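Hevetti Fantasy Fight League
Minutes of the members' meeting, June

Start 6:30 p.m., in the upper room of the Ikance sports bar. Eleven members in the room, four on the call. The chair opened the meeting and asked that the minutes be kept without names, as last year. Agreed.

1. Minutes of the previous meeting

Accepted with one correction. In point 4 it was written that the lock time is "at the start of the card". It should be "at the start of the first prelim fight". The secretary will correct it.

2. Season report

During the spring season 493 lineups were sent in. Of these 431 counted for the table. The others were late, over the salary cap, or contained a fighter who was already removed from the card. One member asked that the site should warn before it accepts such a lineup. The person who looks after the site answered that Illeo, where we take the fight data from, sends the changes to the card only a few times per day, so the warning would not be correct always. It was decided to show the time of the last update on the lineup page. This can be done before the autumn.

3. Late replacements

Long discussion. Now, if a fighter withdraws after lock, the member gets zero for this place. Three proposals were on the table:

Proposal A: leave the rule as it is.
Proposal B: give the average score of the other five fighters in the lineup.
Proposal C: each member names one reserve fighter, with salary not higher than the cheapest fighter in the lineup.

Against B it was said that a strong lineup would get a gift from it. Against C it was said that people will forget to name the reserve, and then they will write to the chair at midnight. The members on the call could not hear everything in this part, so the proposals were read a second time.

Vote: A four, B two, C nine. Proposal C is accepted, from the first card in autumn. If no reserve is named, the place gets zero.

4. Scoring of decisions

A member has prepared a table which shows that wrestlers who win on points receive too much compared with a striker who wins by knockout in round three. The table was shown on the screen – the second page did not load. It was proposed to lower the value of a takedown from 5 to 4 points and not to touch anything else. Some members wanted to see the effect on old cards first. Postponed to the next meeting. The table will be sent to everybody.

5. Money

The prize pool for the autumn is 3333 euros if all places are paid. The winner of the season gets 1667 euros, the rest is divided between places two to eight by the usual key. The question was asked why the winner gets half. The chair explained that it was voted two years ago and nobody has put a new proposal. No proposal was put today either.

Entry fees must be paid before the first lock. Who has not paid can play but is not in the table.

6. Second league

The Filip group, which plays only small cards, asked if it can use our site. In principle yes, if they keep their own table and their own cash. The chair will write to them with the conditions.

7. Other

The link in the reminder e-mail goes to the old page. It will be repaired.

Next meeting in August, same place. End 8:50 p.m.

Appendix to point 5: small prizes

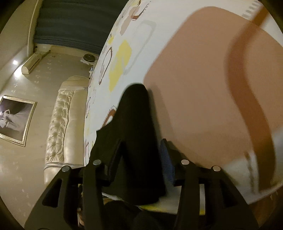 The small prizes for best single card and for best underdog pick stay outside the prize pool, and members may bring something for them until the August meeting. It does not need to be expensive. Soft things of fabric are welcome too, for example something plain and black like in the picture, and for the packing a big white box or paper bag is good enough. Please write on the outside for which prize it is meant, and do not bring glass, as two of the prizes will go by post.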